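Print this ticket | E-mail this ticket

Ticket 244: Hand-held grippers, how many to order for the cleaning work
Opened by: Jolanta Brzozowska
Assigned to: Leszek Zalewska
Status: Open, waiting on quote

Jolanta Brzozowska wrote:
Hello Leszek, and sorry in advance for the length of this! I'm putting together the equipment budget for the Kandau wiping tasks and I've got myself in a bit of a tangle. The sheet I inherited from Witold has 6 hand-held grippers on it, but the line underneath asks for 15 marker cubes, and I can't for the life of me make those two agree. Is it one cube per gripper plus a big pile of spares, or did somebody mean 15 grippers and type it wrong? I'd love to get this to Prilline while they're still holding last year's price for us (bless them, they've been very patient).

Leszek Zalewska replied:
Hi Jolanta, no need to apologize, I had the same headache with that sheet in the spring. It's one cube per gripper, and the rest are spares. Witold padded the number after we scuffed up so many during the door and keypad work, where the cube hangs under the hand and knocks into handles and door frames all day long. I think he went too high. I'd put down six grippers and 10 cubes, and move what's left over into straps and jaw pads, which we go through much faster than anyone planned for.

One more thing while you have the sheet open. Please add a line for cloths! They were never budgeted, and Aleksandra has been buying them out of her own pocket and forgetting to hand in the receipts. The plain brown ones are fine.

Jolanta Brzozowska replied:
Oh, that helps so much, thank you. Could you send me something I can put next to the gripper line? Cyprian signs these off and he has never seen one in use, so he keeps asking me why we can't just buy the cheaper clamps from the Upadhyay catalog.

Leszek Zalewska replied:
Of course, happy to. Have a look at where the hand goes, it's the strap across the knuckles that the clamps don't have. 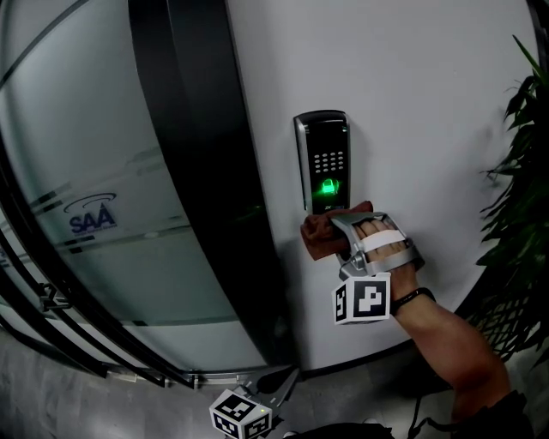

Attachment 1: Gripper with cloth, wiping the entry keypad

Jolanta Brzozowska replied:
Perfect, I've added it to the request along with your new numbers. I'll leave this ticket open until Prilline sends the revised quote.

E-mail this ticket | Print this ticket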